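The new table at Karimi is finally in, and there's a story

If you've stopped in at Karimi for a coffee this month, you already know what I'm going to talk about. The old table is gone! The big wobbly one by the window, the one with the folded coasters jammed under one leg, has moved on to its next life in somebody's garage, and there's a pale new wooden one standing in its spot.

I went by a little after 9 in the morning to have a look, mostly out of nosiness, and ended up staying long past my second refill. Kourosh Zarei was there with a rag over his shoulder. He built the thing over the winter in the shed behind his house on the Stemmont road, and he's been fussing over it ever since it came through the door (sideways, with the door off its hinges, and I'm sorry I missed that).

So here's what I learned. The wood came from a yard in Stemmont that was clearing out its back racks. Kourosh paid $475 for the boards, and he told me he'd had his eye on them since last fall. He wouldn't stain them. I asked twice. He said he likes it light, he likes to see the grain, and if people wanted a dark table they should have kept the old one. Fair enough.

The finish is an oil called Flisa, and he put on 4 coats with a day of drying between each. I've used the same stuff on a cutting board at home and it does take patience. You wipe it on, you wait, you wipe off what didn't soak in, and then you wait some more while everyone in the house asks what that smell is. There's hardly any smell left in the cafe now, I should say. It mostly smells like cardamom buns in there, same as ever.

Now for the part people are asking about, which is the rules. There's a little card on the counter, and I copied it down for those of you who don't read cards. Cups are fine. Hot pans are not (this is for the Thursday-lunch crowd who bring their own skillets, you know who you are). Homework is fine. Glue is fine if there's newspaper under it. If you spill, wipe it up with a dry cloth and tell whoever's at the register, and please don't go at it with the green scrubby sponge from the sink.

I did notice it's already picked up a small gray scuff up toward one edge. I pointed it out, expecting a groan, and Kourosh just shrugged and said a table with no marks on it is a table without any customers. He'll sand it lightly and oil it again in April if it bothers anyone. It doesn't bother me. I kind of like it there.

The board game people from the Wuvum club have claimed the long side for their evening meetups, and they tell me the dice roll very nicely on it, though a bit louder than before. One of them is lobbying for a felt mat. Another one is lobbying hard against the mat. I'm staying out of it, but I'll say that I sat in on a round and the noise didn't keep me from losing.

There's a jar by the register if you'd like to chip in for the wood. It had a little over $100 in it when I left, counting my five. Kourosh says whatever doesn't go to the boards will go toward chairs, and having sat on those chairs for most of a morning, I'd like to see that jar fill up. Go sit down, have a bun, and run your hand along the top while you're there.
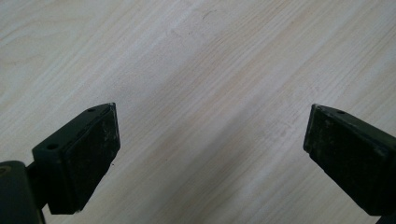 Also around town

The book swap shelf at Karimi has moved to the hallway to make room for the table. Paperbacks and kids' books are welcome, but please hold off on encyclopedias, as the shelf is full of them already.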